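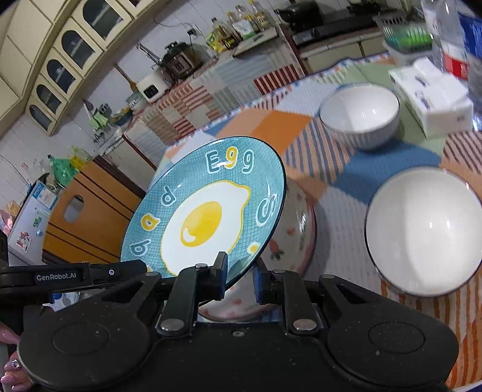
The Egg Plate

My aunt left me the apartment over the Koller bakery and everything in its cupboards. The lease ran to the end of December. Luzius Strebel from the Ruria, the secondhand shop across the street, told me on the phone he would pay 200 for the whole kitchen if it was on the table and ready to go by four.

I put her patchwork cloth on the table first so nothing would chip. It has orange blocks and blue blocks and a strip of red and white that I remember lining my toy cars up on. Then I started taking down the dishes.

She never owned a set of anything. There was a big white bowl with a dark rim that she used for potato salad, and a smaller one with blue-gray stripes that was for my cereal when I stayed over. There was the bowl with the little pink and red pattern, which I had always said was fruit and she had always said was flowers. I put that one down and looked at it for a while. I still could not tell.

The egg plate was behind it in the cupboard. It is turquoise, with a fine grid all over and a cartoon fried egg in the middle, and it has fat white letters around the rim. She bought it at the Ploton market the summer I was 9. I wouldn't eat eggs that summer, or much else. She put toast on the plate, then toast with a little egg on one side, and she went downstairs to talk to the baker while I ate. When she came back up she washed the plate and said nothing about it.

Strebel came at ten to four with two crates and a stack of newspaper. He was older than he had sounded. He went along the table picking things up and turning them over.

"No marks on these," he said.

"Is that bad?"

"It's a kitchen. I said 200, it's 200."

He wrapped the striped bowl and then the big one. He worked fast and tore the newspaper in straight lines against the edge of the table. When he got to the plate he held it up to the window.

"This one has been used," he said.

"Every day for a while."

"Somebody will want it. People like a face on a plate."

"It doesn't have a face," I said. "It's just an egg."

He looked again and agreed that it was just an egg. He laid it on a sheet of newspaper and folded one corner over it.

"I'd like to keep that," I said.

"Then it's 12 less."

"For one plate?"

"It's the one I would have put in the window."

I told him fine. He counted the money out on the cloth, and then he counted it again and pushed a ten back toward me.

"Two less," he said. "Take the bowl too, the flowered one. It goes with nothing."

He carried the crates down one at a time. I heard him talking to someone in the bakery on the second trip, and then the street door.

I folded the cloth and put the plate inside it and the bowl on top. The bus was the 151, and it was full, so I stood the whole way with the bag against my chest. At home I had one egg left. I fried it and ate it off the plate standing at the counter, and it was a bit overdone.

Last updated: December

Comments

marget_k: My grandmother had a cereal bowl for each of us and you did not use somebody else's. I liked Strebel more by the end than I expected to.

Pell: Would he really take off 12 for a plate? I used to work in a shop like that and we'd have let it go for nothing.

tern44: @Pell I think that's why he gives most of it back. They're flowers, I'd say.

Contact | Submissions | © Itovow Stories | Back to top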